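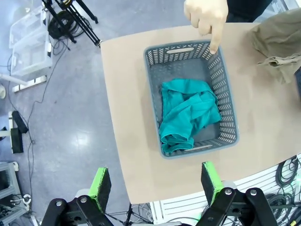
I've been asked the same thing at every family do since I started Ekley: when is one of your robots going to do my washing? So we decided to spend a whole summer finding out how far off that is, and today we're putting the results out for anyone to read. The report is called Can It Do The Laundry Yet?, it's free, and the short answer is "bits of it, slowly". My favourite part of the job turned out to be the plainest one, which is getting a garment out of a basket. Give a machine a grey plastic basket with a bunched-up teal thing at the bottom, and a person pointing down into the corner of it, and you've got more hard problems in one place than I could fit on this page. Where does the cloth start? Which bit is a sleeve? What does the finger mean? My nephew can manage all that with his eyes on the telly.

I'm Helju Org, I run Ekley, and we're a small outfit in Mekolstead that tests household and shop-floor machines for people who are thinking of buying them. We don't build robots and we don't sell them, so I've no reason to talk them up (or down, come to that).

What we tried

We picked 14 chores. Half were the sort of thing you'd do at home: emptying a basket, pairing socks, folding a towel, wiping down a worktop, that kind of thing. The rest came from Malgate, the workwear laundry down the road, who let us copy jobs from their sorting room and were very patient with our questions. Over the summer we ran 4,000 attempts, and every one was scored by a person using the same sheet. If a human had to step in and help, it didn't count as a pass. We were strict about that!

What we found

Of the 14 chores, 2 were good enough that I'd let a machine get on with them while I was in another room. One was lifting a single garment out of a basket and putting it on a table. The other was moving folded towels from one shelf to another. Both are a bit dull, I know, but I was delighted, and Malgate were keener on the towels than I'd expected.

Folding was a mixed bag. Towels and flannels went fairly well. Shirts didn't. A machine would get one sleeve nicely across and then pick up the collar as if it were the other sleeve, and off it went into a world of its own. Socks were worse, especially dark ones, and we've put a page of sock results at the back of the report for those who enjoy that sort of thing.

Then there's speed. Our longest single attempt at folding one long-sleeved shirt took 533 seconds. I made a cup of tea during it and drank most of it. The shirt did end up folded, mind you, so it went down as a pass.

Pointing at things went better than I'd feared. When a person pointed at a garment and the machine had to fetch that one, it mostly did well with clothes laid out on the table and poorly with clothes tangled together in a basket. If you're shopping for a machine for a sorting room, ask to see it work on a tangle. Bring your own tangle if they'll let you.

What it means if you run a shop or a laundry

I wouldn't wait for one machine that does the lot. If you've got a dull carrying job with clear space around it, it's worth having somebody in for a demonstration. If your job involves inside-out sleeves, duvet covers or anything with a drawstring, keep your staff and buy them a better table.

And at home? Not yet, sorry. I still do my own washing and I expect to be doing it for a good while.

Getting the report

The full report, the score sheets and our marking notes are all free from the Ekley website. The notes were written up with our friends at Jankauskaitė, the design studio, who also made the charts readable (my first go at them was dreadful). Printed copies can be collected from our front desk in Mekolstead until the end of September.

We're holding an open afternoon in September too, from 2 o'clock, with a few of the chores running and me hovering about to answer questions. Bring a jumper if you'd like to see it folded. I can't promise it'll be folded well.

For interviews or a visit, get in touch with Helju Org through the press page on the Ekley website. Mornings are best, before the kit goes on.

ENDS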